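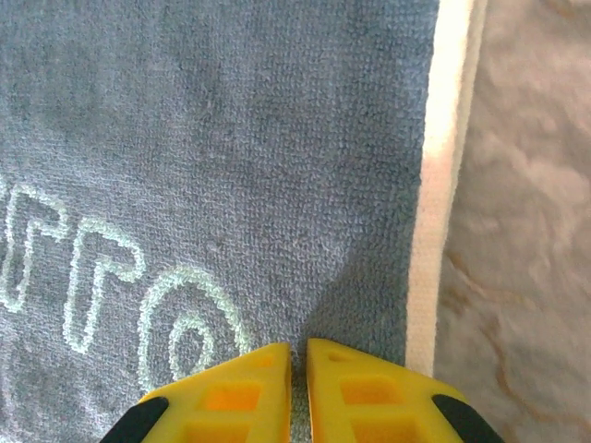

Docs > Girnumex Collection Kit > Set-Up Guide > 4. Recording Towel Episodes

4. Recording Towel Episodes

This section covers recording grasp and fold episodes with the wrist camera. Complete Section 3 (finger alignment and camera focus) first. The procedure is the same for the Soton and Mirklow controllers except where noted.

4.1 Before you start

1. Wipe down the work surface and let it dry.
2. Check that both fingertips show in the live view at the bottom edge. If only one shows, return to Section 3.
3. Open and close the fingers fully, twice, with no fabric between them. Listen for rubbing.
4. Create a new session and enter the operator name, the surface type and the towel ID. Sessions with no towel ID are rejected at upload.

NOTE: Use towels with a visible hem. Plain, printed and embroidered towels are all accepted, but enter the type in the session form. Do not mix types in one session.

CAUTION: Keep hands clear of the fingers while the arm is powered. The pads do not sense contact.

4.2 Placing the towel

5. For a flat start, lay the towel down and smooth it once by hand. Small ripples can stay.
6. For a crumpled start, pick the towel up by the middle and drop it from a hand's width above the surface. Do not arrange it afterward.
7. Move the arm to the start pose with the fingers open. Part of the bare surface should remain in view beside the towel. The model uses the line between fabric and surface to find an edge, and it learns little from views filled with cloth.
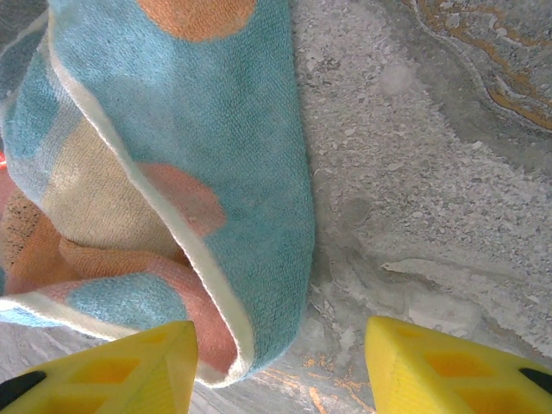
If the hem is buried on all sides, record the episode anyway and set the start tag to HIDDEN. These starts are in short supply -- the current Bloxham set holds 2,656 episodes, and nearly 40 carry the tag.

4.3 Recording

8. Press RECORD and wait for the tone before moving.
9. Approach the fabric slowly. Stop when the fingertips are just above it.
10. Close the fingers on a single fold or on the hem. Hold for 2 seconds.
11. Lift, complete the task shown on the prompt screen, and open the fingers.
12. Press STOP. On Mirklow controllers, hold the button until the light goes out.

NOTE: Do not delete a missed grasp. Back off, try again within the same episode, and mark it RETRY. Delete an episode only if the arm faulted or the camera dropped out.

CAUTION: Do not drag a pinched towel sideways across a stone surface. Grit caught in the loops wears the fingertips. Replace worn tips as a pair.

4.4 Checking the session

13. Play back the first and last episodes at full speed.
14. Confirm that the finger position trace matches the video. An offset of more than 2 frames means the clock has drifted; run Sync and record the session again.
15. Upload the session. Leave the local copy in place until the server reports it as stored.

Section 4 revised May 9, 2019, G. Fothergill. Replaces the loose sheet supplied with earlier kits.

Contact: Graham Fothergill, Girnumex Documentation | © 2019 Girnumex | Back to top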